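Friday, December 5, 2025
Workshop notebook, Cloutier rentals, return bay

Unit 14 back from the Flata depot this morning. Customer note says steering pulls left under braking. Odometer 2,170 over the last service, so not overdue. Test drove it out past the Urnonness roundabout and back, twice. Pull is there, slight, only from higher speed. Nothing on the flat at town speed.

Front left caliper slide pin was dry and sticking. Cleaned, greased, put back with a new boot. Pads even enough to keep. Pull gone on the second drive. Left it on the board as "watch" until the next return.

Tire pressures on the whole returned row were low again. Cold night, but also the gauge on the Skamo inflator reads high against the hand gauge. Checked it three times. Put tape on it. Use the hand gauge until the replacement comes. Jocelyn Morin has the order number.

Key drop: two sets of keys in the box with no tag this week. One was for the gray wagon, found by pressing the button in the lot. The other is still on the hook by the door. If a branch phones about a missing spare, ask for the last four of the plate before handing it over.

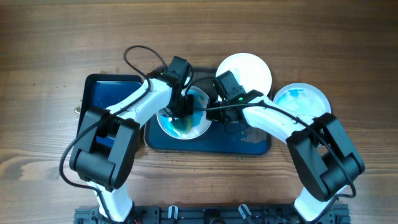
What do we do when a car comes back after hours with a warning light on?

Park it in the end row, hang the red tag on the mirror, and write the light and the odometer reading on the return sheet. It does not go out again until somebody has plugged in the reader and signed the tag. If the oil light is the one showing, don't start it, use the dolly.

Went over that with the evening desk because a van went out Tuesday with the tag on the passenger seat. Came back fine. Code was an old one for the rear wheel sensor, cleared in August and now back. Sensor wire is chafed where it passes the bracket. Wrapped it and rerouted with a clip. Needs a proper wire, part not in stock.

Winter tires: almost 80 still to mount across both sites. Flata takes the vans, we take the small cars. Torque on the steel wheels as per the card on the wall, recheck after the first rental. The recheck column on the sheet keeps coming back blank. Moved it to the front page next to fuel level.

Washer fluid: drum down to the last quarter. Summer mix still in a few of the older returns, drained those into the blue can. Don't top up over it.

Battery tester gave 600 on the silver hatchback and the label on the battery says 700. Charged it over lunch, same reading after. It starts fine, so it stays on local rentals and I'll test it again Monday.

To do:
New boot kits, front, order four
Wire for rear wheel sensor
Tags for key box
Ask Jocelyn about the second jack, the seal is weeping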